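3.2 Cups and holders at the shared table

Of everything we studied in the Clisevcombe break rooms, the paper cup gave us the most to think about, and we were delighted by how much a small object could tell us about a shared table. People set one down without a thought, yet where it lands shapes where the next person sits, reaches and leaves their own. Muñoz and Jafri kept notes over 19 sessions, and Agudelo coded almost 80 pages of them by hand.

We were especially curious about holders. A holder offers a cup a fixed home, but it also takes up room of its own, and in our notes people often left their cups out on the open tabletop even with a holder close by. 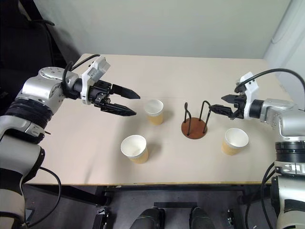
Figure 4. Three paper cups and a small cup-holder stand with wire loops on a large rectangular table with a pale beige top. The rear cup has a tan ribbed sleeve around its lower body.

What excited us most was the role of the sleeve. Several people told Echeverri that they picked out their own drink by the way the sleeve sat, whether it had slipped low or been turned so the seam faced them. One woman said she always gave hers a quarter turn before putting it down. We had planned to treat sleeves as simple protection for the fingers, and we rewrote our coding sheet in June to give them a category of their own. Wi then went back through the earlier sessions with the new sheet, and the pattern held up wonderfully well at the larger tables.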